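Gallery: Folding Month at Medve

October 2022

Welcome, and thank you for stopping by! Most of our gallery pages are about finished things, and this one is about the long middle part, when a learning system knows next to nothing and somebody has to show it how a job is done, over and over, with a lot of patience and a fair amount of tea. The project is called Olla, and what we want from it is simple to say: pick up flat cardboard, open it, fold it, put it down neatly. We are hoping for 3000 good examples before March, and on the day I put this page together we had 453 (I was very proud of that number and told everyone at lunch).
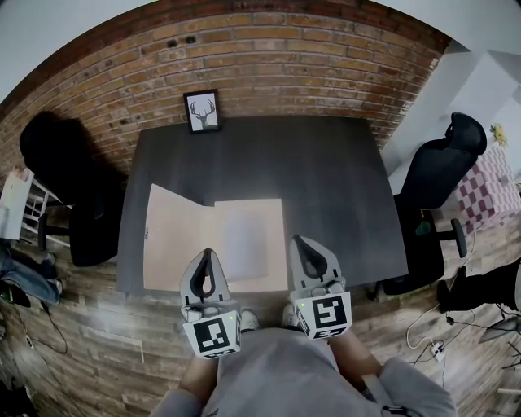
Cardboard practice at the gray table, both grippers in hand. The deer on the brick wall keeps an eye on things.

Cardboard is harder than you might think, and I say that as someone who has moved apartments seven times. Every sheet has its own stubborn crease, and Liên Hoàng likes us to change the starting position between tries so that Olla doesn't learn only one tidy way of doing it. We keep the clumsy tries too, in a folder of their own, and Chepkoech Athumani goes through them each evening and writes a short note on where the fold went wrong. Her notes are a pleasure to read.

Paper bags come next, and after that the padded envelopes, which I am dreading a little. More pictures will go up on this page once we get to them.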